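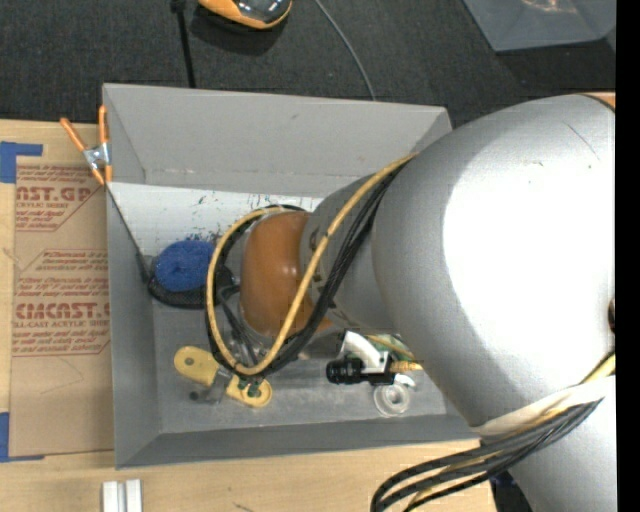

¿Debe una biblioteca municipal seguir cobrando multas por retraso? A nuestro juicio, conviene suprimirlas en todos los casos, salvo en la pérdida definitiva del ejemplar.

El Ayuntamiento de Casteo ingresó el año pasado 2081 euros por este concepto, una cantidad que apenas cubre el tiempo de mostrador dedicado a reclamarla. En ese mismo periodo, casi 400 carnés quedaron bloqueados por deudas de escasa cuantía, y buena parte de ellos pertenecía a menores de edad.

Se alega que la sanción educa en el respeto a lo común. El argumento merece atención - toda institución pública necesita normas - pero confunde la devolución con el castigo. La sucursal de Perkel retiró las multas en marzo y las sustituyó por un aviso y una suspensión temporal del préstamo, que se levanta al entregar el libro. Los plazos apenas se han resentido.

Queda pendiente la cuestión de los fondos más solicitados, para los que cabría fijar un préstamo de seis días sin renovación. El reglamento vigente ya lo permite. Lo que procede ahora es que el pleno apruebe la modificación de la ordenanza y cancele las deudas anteriores, sin exigir a los usuarios trámite alguno.

Diciembre de 2024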